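Greenwood Shared Workrooms
Minutes of the users' meeting, March

Present: Iresha Siriwardena (chair), Keith Wragg, Bradley Mapplebeck, Ingvar Blöndal, Darren Hollis (taking the minutes, so any muddle in what follows is mine)

Apologies: Homik sent word that they couldn't spare anyone this month but were happy to go along with whatever was decided about the chairs.

The meeting opened a little after 4 with tea and the last of Keith's fruit loaf, which was very much enjoyed.

1. Minutes of the last meeting

Agreed as correct, apart from Bradley's name, which I had managed to spell two different ways on the same page. Sorry, Bradley.

2. Matters arising

The dripping tap in the small kitchen has been seen to. The missing key to the bike store is still missing. Ingvar has asked on every floor and will ask once more at Stomo before we pay for a new one. Keith has found a second box of the old door labels and would like to know if anybody wants them before they go for recycling.

3. The round table upstairs

This took up most of the afternoon, and I have tried to do justice to everybody. Iresha reminded us that the big dark grey round table was put there so that people from different firms could sit down together, and that by and large it has done just that. She has had lunch there with people she had only ever nodded to on the stairs. The difficulty is that it is such a handy table that everything ends up being worked on there as well, and lunch gets squeezed out.

Bradley spoke up for the workers. He said a round table is a lovely thing to gather at when you are looking at something together, as no one is stuck at the far end peering over shoulders, and the desks downstairs are no good for that at all. Keith agreed but said he would still like somewhere to put a plate down at midday. After a good deal of friendly back and forth we settled on the following: the table is kept for eating between 12 and 2, and at other times it is free to whoever gets there first. Anything left on it overnight should have a note with a name.

Ingvar asked if we might book it properly, with a sheet. Iresha felt that a sheet would take the pleasure out of it. We will try without and see how we get on.

4. The orange tray

Following on from the last item, Bradley asked that the orange tray be allowed to live in the middle of the table for the time being. It has two shallow round recesses in the top, side by side, and Keith confessed that he had twice stood his mug in one of them, thinking they were meant for the purpose. Bradley was very good about this but would be grateful if it didn't happen again. He also asks people not to tuck things into the hollow part at the front. So far he has found a teaspoon and a raffle ticket in there, number 3035, and would like the owner of the ticket to know that it is quite safe and pinned up by the kettle.

Agreed that the tray stays until the next meeting.

5. Chairs

We have been offered more black office chairs by Wuvel, who are moving to smaller rooms. Iresha has been to try them and reports that they are comfortable, if a little stiff to adjust. Ingvar pointed out, quite fairly, that the mesh-backed one with the headrest is the one that everybody goes for, and that it travels round the building as a result. It would be kind if people brought it back to the round table at the end of the day – he doesn't mind who borrows it, he would just like to know where to look.

We then talked about where chairs ought to stand when no one is sitting in them. Keith would like them all pushed in under the table. Darren (me) said that they can perfectly well go against the metal railing, provided they are tucked in tight and people can get past with things on their backs, as bags and packs do catch on the arms. Agreed: against the railing is fine, in the walkway is not.

We said yes to 3 chairs from Wuvel, with thanks. Bradley will help carry.

6. Glass partition

Keith reported that it is covered in fingermarks again by the middle of every week. He has a new cloth which he speaks very highly of and is willing to show anyone how to use it. Iresha also asked that people keep their voices down when someone is working by the glass, as sound carries more than you'd think.

7. Tea money

The tin stands at more than £20, so we are in good health. Proper biscuits were proposed by Ingvar and there was no opposition whatever.

8. Any other business

Bradley wondered about a plant. Iresha has a rubber plant at home that has grown too big for her landing and will bring it in if somebody can manage the lift with her. Keith offered his trolley.

To do before next time:
Ingvar – bike store key, biscuits
Bradley – carry the chairs up, fresh note for the tray
Keith – trolley
Iresha – reply to Wuvel, plant
Darren – type this up and put a copy by the kettle
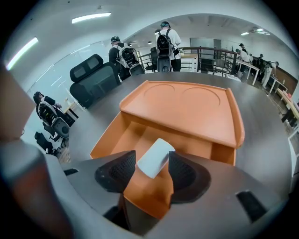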